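Reading time: 3 minutes

Setting up a bench for a pair of hand-held grippers

The Pudum hand-held gripper set is offered as a kit for people who want to record two-handed tasks at a bench without buying two robot arms. We have had a set on loan from the supplier, Wulance, for five weeks. These notes cover the bench and the care of the tools. The software is left for another page.

Board and surface. Use a plain, pale board laid on top of the bench, and keep the bench itself out of the working area. Dark fingers are easy to pick out against a pale surface, both for the operator and for the tracking. Gloss paint gives glare under strip lights; a matt or eggshell finish is better. Wipe the board with a barely damp cloth and a drop of washing-up liquid. Scouring pads leave dull patches which then collect dirt. Grey rubbing marks from the fingertips come off with a white pencil eraser.

Stop the board from creeping. Two strips of rubber shelf liner under it, one near the front edge and one near the back, are enough. Double-sided tape also works but lifts the varnish when removed.

Grip. Hold each unit from below with the fingers wrapped around the handle, and keep the elbows low. Mbali Botha, who did most of our trial runs, found that holding the units too high tired her shoulders well before her hands. Lower the chair or raise the bench until the forearms are close to level. Take a break after every 100 cycles of opening and closing.
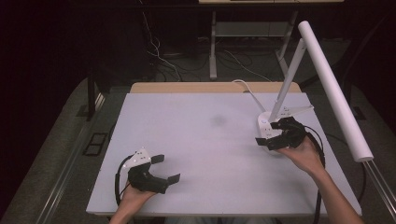 Cables. Let the cable fall in one long, slack curve on the outside of the forearm. A tight cable pulls the wrist round and the fingers no longer meet squarely. A cable left on the board will sooner or later be picked up along with the workpiece. Test for slack by reaching to the far corner of the board with each hand in turn, then crossing the hands once. If either plug moves in its socket, allow another hand's width. Hook-and-loop ties are preferable to plastic ones, as they can be reset for the next operator.

Fingers. Check the finger pads before each session. Grease from the skin is the usual cause of slipping, and isopropyl alcohol on a cotton bud removes it. Do not use white spirit, which softened the pads on our set. Spare pads come in packs of 3 and are pushed on, with no glue. One of ours was a loose fit and was replaced by Wulance without argument.

Start-up. Put both units down, fingers closed, and wait for the set to settle before picking them up. Starting with the fingers part open gave us a wrong zero on the left unit on two occasions. The manual mentions this only in a footnote.

Storage. The supplied box is poor. We cut foam for a tool drawer, with the handles lying flat and the cables coiled beside them, never around the handle.

Verdict. The grippers are well made and the handles suit most hands, though Johannes Sibiya, who has large ones, would like a longer grip. Over almost 586 recorded runs we had no failure other than the loose pad. The cables are stiff for their length and are the weakest part of the kit.

Areti Giannakopoulos, Dondgate workshop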